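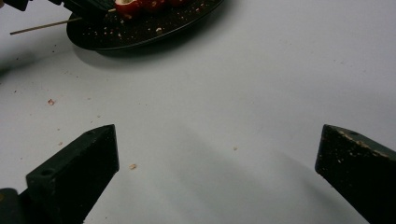

Photo 1: White tabletop

TAWFIK HALL, REGIONAL TALKS
Walk-through checklist, press and delegation areas
February session
Inspected by: Samah Samir
Countersigned by: Ismail Abou Zeid

Marks: OK / FIX / N/A

ARRIVALS

Motorcade lane clear from gate to canopy: OK
Comment: Big improvement on the last round! The planters are gone and two cars can pass each other easily now.

Canopy lighting: OK

Walk-through detectors powered and tested: FIX
Comment: The left one beeps at everything, including my belt, my keys and (twice) nothing at all. Atovon has been called and will swap it before the advance teams come through.

Accreditation desk, badges sorted by delegation: OK
Comment: 241 press badges printed and filed. Lovely clear work by the desk team, and the spelling of names has been checked in both alphabets.

MAIN HALL

Seating fixed in rows, aisles at full width: OK
Comment: 600 seats, all linked. I walked every aisle with a camera bag on each shoulder and didn't catch once.

Exit doors open from inside without a key: FIX
Comment: Door 4 sticks. It opens with a good shove, but a minister shouldn't have to shove. Hinge to be looked at tonight.

Exit signs lit: OK

Flag stands weighted: OK
Comment: 21 stands. Order checked against the protocol list, then checked again by Ismail, who spotted one flag upside down. Great catch, fixed on the spot.

Podium steps, edge strip and handrail: OK

BILATERAL ROOMS

Table legs locked: OK
Water and glasses away from floor sockets: OK
Interpreter booths, air flow: FIX
Comment: Booth on the east side gets stuffy with the door shut. Ganix can bring a quiet fan. Please, please let it be a quiet one, the interpreters were wonderful last time and they deserve it.

PRESS CENTER

Cables taped or ramped: OK
Comment: Clavow did the floor runs and I'm so pleased with them. Flat, bright tape, no loops by the coffee station.

Camera riser, rail and load plate: OK
Extinguishers in date: OK
First aid point staffed and signed: FIX
Comment: Staffed, yes. The sign points at the broom closet.

Overflow room for joint statement: N/A
Comment: Not in use unless the statement is moved up to 4 p.m.

REVIEW NOTE (I. Abou Zeid)
Agree with all marks. Door and detector come first, sign can be done by anyone with a screwdriver. Really good shape for this stage, thank you all. Samah to re-walk the FIX items and initial each one on the paper copy.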